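Colour and Surface, Unit 3: Neutral Grounds
Notes by Jolien Bakker

A ground is whatever sits behind the subject. We judge every colour against it, so choose it before you mix anything. 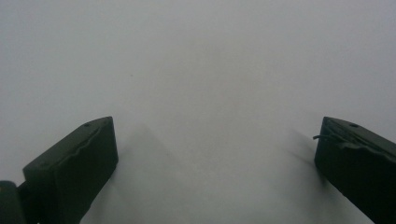 SIMULTANEOUS CONTRAST

A mid grey looks darker on white and lighter on black. Paint the same grey on both and compare them from across the studio. Allow 30 minutes.

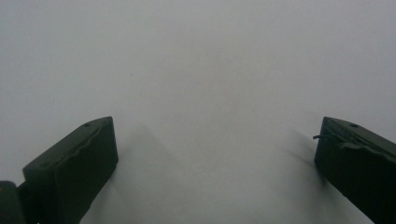 Value matters more than hue when two shapes have to separate. Squint, and weak differences disappear. A very dark green on a pale grey ground, as with the two fingers here, holds its edge even though neither colour is strong. Lighten that green by 2 steps on your value scale and paint it again. Bring both studies to the December critique.

Reading: Ersoy handout, p. 27.

Comments

Lanying Jiang: Can we use gouache for the grey exercise?

Jolien Bakker: Yes, but let it dry before you compare.

Valtteri Mäkelä: Page 27 is missing from my copy.

© Lindqvist School of Art | Contact | Back to top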